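Unit 3: When the Kitting Bench Gets an Arm

Reading for this unit: the Draltmont case packet, pages 29 and 30. Bring it to the session.

Draltmont packs small medical kits for clinics and schools. Until June every kit was put together by hand. A packer stood at a bench, took masks and supplies out of open bins, checked them against a card, and pushed the finished kit down the line. There were 80 packers over all shifts. The company then set up its first robot cell, named Kumanik by the people who work beside it, and the job at the bench began to split.

The first part to split off was the reaching. A packer used to reach, look, and judge in one motion, and the old job description called all of it "picking." Once the arm is given the reaching, the looking and judging still have to be done by somebody. At Draltmont that person is now called a cell attendant. The attendant fills the bins, watches for items lying badly, clears stops, and signs off on the kit.

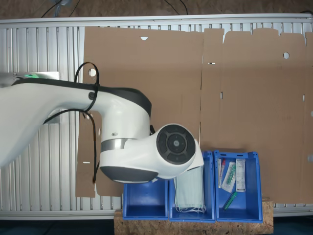
Stock that comes in different shapes makes the attendant's job harder than the planners expected. Face masks are soft and their ear loops catch on each other. Clear packaging is hard for many vision systems to read. Packers handled both without thinking about it, so neither problem was written down anywhere before the change. Dale McIntyre, the shift lead, kept a notebook of stops during the first weeks, and most of the later changes to the bin layout came from it.

What changed for the people:

Pace. Before, the packer set the speed. Now the cell does, and the attendant waits and then hurries. Several said they were more tired at the end of a shift, although they lifted less.

Skill. Attendants got 3 days of training. Sakda Rattanakul, who had packed kits for years, told the interviewer that he learned more from the stops than from the course.

Pay. The attendant grade was placed level with the packer grade. This was argued over and is still open.

Talk. Benches used to face each other. The cells do not, and people miss the talk - new hires in particular, who used to pick up the work by listening.

Compare this with the Kiveditz plant in Unit 2, where the packers were asked for a list of hard items before anything was bought. Mladenović calls this kind of list "bench knowledge." Use her term in your written answer and say where you think it applies at Draltmont.

Written answer: one page, due October 27, 2022. Pick one of the four changes and say who should have been in the room when it was decided.

Comments

rpetty: Is the packet the same one as last term? Mine has no page 30.

D. Holm: You need the new one, the old one stops at 29.

kayleen_w: I worked a bench like this for two summers. The part on talk is right. We got a radio after the machines came in and it wasn't the same.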